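How do I keep small stuff sorted on one shared table?

Saskia Maihi
Posted 2/17/20

Hi all, hoping somebody here is better at this than me. We have one light wooden table with a white mat on top and it gets used for everything. Little things get put down on it all day long, and by evening I can't lay a sheet of paper flat anywhere.

My plan so far is "one kind of thing, one tray." The small dark blocks live in the gray tray in a row. The white tray is for paper cups. The yellow-topped ones go together in a clear plastic container so I can see when we're low without picking anything up. That part I'm happy with!

What I'm NOT happy with is everything soft. There are two cleaning cloths, a white one and an orangey one, and I fold them, I swear I fold them, and then I come back and they're in a heap again right next to whatever I just straightened. Same with plastic bags, they end up tucked under a cloth and I find them a week later. And the brown paper bags take up a silly amount of room lying flat, but if I stand them up they fall over.

The cups are the other thing. One ends up in the tray and the rest wander off to the corners. And when I slide the gray tray over to make space, the blocks drift out of line, so the row goes crooked and I have to start again (yes, I know it doesn't matter, it bugs me anyway).

I looked at the Bråten drawer unit and it's lovely but it's too deep for the spot I have. Somebody at work swears by Dustar bins. I don't mind spending a bit, but I'd like to sort out the system first and buy second, because last June I did it the other way around and now I own a stack of baskets that fit nowhere.

So, where would you put the cloths and bags, and is it worth having a tray just for cups?
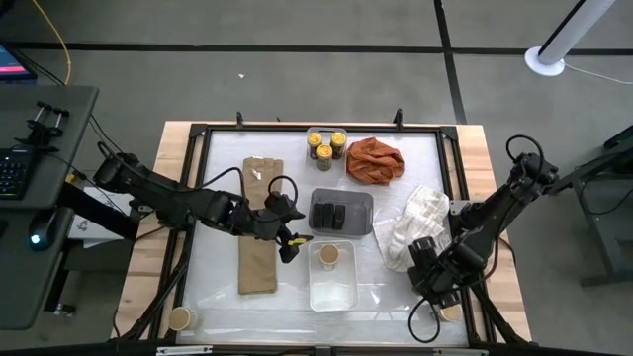
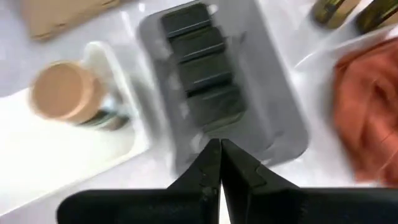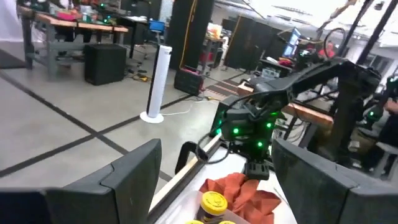
3 replies

Chunhua Wan

Oh I love this kind of thing. I ran a shared craft table at a community center for years and yours is in much better shape than mine ever was, so please don't throw out your system! Trays by kind is right. I'd leave the gray one exactly as it is.

For the sliding, get a piece of that rubbery shelf liner (the grippy stuff with holes in it) and cut it to fit inside the tray. Little blocks sit on it and stay in their row. I also put a strip under the tray, so it takes a deliberate push to move it. You can trim it with ordinary kitchen scissors, and one roll did all my trays with loads left over.

The cloths need to come off the table. I know that sounds drastic, but a folded cloth on a flat surface is only folded until the first person grabs it. Put a hook or a short rail on the side of the table, or on a nearby wall if there's no room, and hang them. One hook per cloth. If two share a hook you get a heap again, only higher up.

Plastic bags: I flatten them, fold them in thirds and file them upright in an old tissue box. Paper bags the same way but in something taller, a magazine file is perfect. They hold each other up once you have a few in there. With just one or two they slump, so put a piece of stiff cardboard behind them until you build up a supply.

Cups, yes, give them a tray, but stack them! Clean ones inside each other, upside down, at the far end of the table. Any cup that somebody is using stays with that somebody. That was our rule and people did grumble at first, but it stuck.

One thing about clear containers: I keep mine a bit bigger than what goes in them. If it's a squeeze to get the last one in, people start leaving it next to the container, and then there are two next to it, and you know how that goes.

plorkow_fan

Just get the Plorkow trolley. I have 2 of them. Everything goes in it, done.

tidyish_in_june

I'd skip the trolley for a shared table, sorry! I had one and it turned into a second messy table, on wheels.

I agree with Chunhua about hooks. I used the Hovov stick-on ones and they held fine on painted wood, but they came off a textured wall within the week, so check what you're sticking them to. Wipe the spot down and let it dry properly before you press them on.

For your tray row, if you don't want liner, a strip of cardboard folded into an L along one long side works too. Push the blocks up against it and they line themselves up. It looks a bit homemade but it was free and mine lasted ages.

And measure before you buy anything, baskets included. I write the sizes of my shelf and table on a card and keep it in my wallet, depth first, since that's the one I always got wrong.

Saskia Maihi

Thank you both, the L of cardboard is going in tonight and I'm picking up hooks on the way home tomorrow. Chunhua, did you label the tissue box, or did people work it out?

Chunhua Wan

I labeled it. They still put receipts in it.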